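Accueil du forum > Maison et atelier > Automatisation > Les machines et les corvées, on en est où ?

Dernière mise à jour du sujet : 5 avril 2020

Les machines et les corvées, on en est où ?

skokette
Bonjour à tous ! Je relance le débat parce que mon beau-frère m'a encore soutenu à table que d'ici peu on n'aura plus rien à faire chez nous. Moi j'ai un aspirateur Skokix depuis février et je l'aime bien, mais il se coince sous le radiateur un jour sur deux et il faut que je range avant qu'il passe (donc je fais la moitié du ménage pour qu'il fasse l'autre). Vous y croyez, vous, à une machine qui plie, qui trie, qui descend les cartons ?

pignon_libre
Les cartons, justement, c'est le bon exemple. Je bosse à la réception chez Barrientos, on en voit passer toute la journée. Un carton neuf, fermé, bien carré, une machine le prend sans souci, ça fait longtemps que c'est réglé. Un carton ouvert avec le scotch à moitié arraché, c'est une autre histoire. Ça plie, ça glisse, ça se déchire là où on tire. Moi je le coince sous le bras et je n'y pense même pas.

Mado-du-69
Pas d'accord avec toi pignon, enfin pas complètement. On a eu une démo de l'Andale à l'atelier et il attrapait des plaques de carton ondulé par la tranche, sans les écraser. Lentement, d'accord. Il a raté la première, il a repris, et ensuite il en a posé 4 d'affilée. J'étais venue pour ricaner et je suis repartie assez bluffée !

pignon_libre
> il en a posé 4 d'affilée
Et en combien de temps ? Parce que moi en fin de poste j'en ai 20 qui traînent et je dois avoir libéré le quai. Une démo, on te la fait avec des plaques propres et de la place autour. Mets-lui deux cartons appuyés l'un sur l'autre, un devant, un derrière, et on en reparle.

Mado-du-69
Je n'ai pas chronométré, je te l'accorde. Mais ton argument, on le sortait déjà pour les aspirateurs et regarde, skokette en a un.

skokette
Qui se coince sous le radiateur, je rappelle :)

bricole701
Je mets mon grain de sel. J'ai monté une petite pince à deux doigts à la maison, sur le modèle du projet Gollurwood, et ça fait 8 week-ends que j'essaie de lui faire ranger du carton. Ce que j'en retiens :
– prendre une plaque par le bord, ça va, à condition que le bord soit dégagé ;
– prendre une grande boîte debout, non, mes doigts ne s'ouvrent pas assez. Il faut la pincer par un rabat, et encore faut-il qu'il y en ait un qui dépasse ;
– le blanc sur blanc (mur et sol pareils), ma caméra déteste, elle ne sait plus où le sol s'arrête.
Donc pour moi la réponse c'est « presque », avec un gros presque. Je ne lui confierais pas ma cuisine – et encore moins la vaisselle de ma mère.

pignon_libre
Ah voilà, merci. La boîte debout plus grande que la pince, c'est exactement ce que je vois au boulot. Tu as essayé avec une ventouse ?

bricole701
Oui, et sur un carton où la première couche de papier est arrachée, ça fuit. Sur une face bien lisse c'est royal, par contre. L'idéal serait d'avoir les deux, mais mon budget a dit non, et ma femme aussi.

Mado-du-69
Vous me faites rire, vous parlez de carton comme d'autres parlent de vin. Je maintiens quand même que pour un atelier, une machine lente qui tourne la nuit, c'est déjà utile. Le quai n'a pas besoin d'être libre à trois heures du matin, si ?

pignon_libre
Chez nous, si, on a des camions à cinq heures. Mais je comprends l'idée pour une boîte plus petite.

skokette
Bon, je vais répondre à mon beau-frère qu'il peut continuer à descendre ses cartons lui-même. bricole701, tu nous montres avec quoi tu te bats ? Ça m'intrigue !

bricole701
Tiens, ma dernière prise de vue, côté pince. Je reprends dimanche prochain et je vous dirai si j'arrive à quelque chose avec la plaque de devant.

Contact | © Maison et atelier, le forum | Haut de page
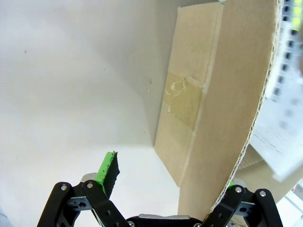 La boîte debout contre le mur, la plaque ondulée devant, et la pince ouverte.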